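# Taming the Cable: A Workshop Program Puts Its Cords in Order

Most workshops keep careful records of their tools. Few keep any record of the cords that power them or carry their signals. At the Durkine training center, that omission became hard to overlook last November, when an inventory of the main workroom listed 184 cables, many of them unlabeled and several with no known use.

The center has since adopted a written policy on the storage, handling and retirement of cables. It applies to every bench and cabinet in the building, and members are asked to read it before booking a table. The policy was prepared with Tralico, a regional supplier of workshop furniture, and was tested over 8 weeks before it took effect.

Its first section deals with the tabletop. Cords may lie on a work surface while a task is under way, but they are to be coiled and returned before the table passes to the next member. A loose tangle left overnight tends to be pushed aside, then pushed aside again, until it has tightened into a knot that takes real patience to undo.
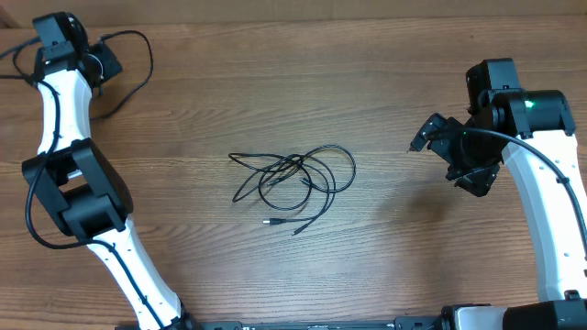
*A black cable lies loosely tangled on the wood tabletop, between two white and black arms.*

Coiling is taught in the opening session of the center's bench skills course. Members learn the over-under method, in which every second loop is turned the opposite way so that the cord does not build up a twist. Instructors advise against winding a cord around the hand and elbow – a habit many adults bring from home – and ask that the finished coil be no tighter than the cord will take without strain. A soft tie goes around the coil once, near the plug.

The second section concerns mixed bundles. Thick and thin cords are stored apart, on separate pegs. Under the earlier arrangement they shared a single bin, and a member looking for one short lead would often lift out half the contents with it. The Rao cabinet by the east door now holds the thin cords, while the heavier ones hang on the opposite wall.
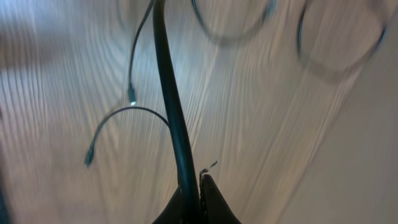 Sorting by thickness has also changed how members untangle a bundle that has already formed. The recommended approach begins with the loose ends. Each plug is freed and laid outward, the heaviest cord is drawn clear, and the remaining loops are opened by hand. Pulling on a loop before its end has been found is discouraged in the policy, and the course gives a full exercise to the point.

Labels are the third concern. Each cord carries a tag at both ends giving its length and its home peg. The center tried paper tags first and found that they frayed within weeks. It now uses a woven tape from Sanex, written on with a laundry marker.

Around 40 cords were retired during the first review. Those with cracked jackets or bent pins went to an electronics recycler, and the sound ones were offered to members at no charge. A second review is planned for November, and two evening sessions on cord repair will be added to the fall course list. Registration is open to members and to the general public at the front desk.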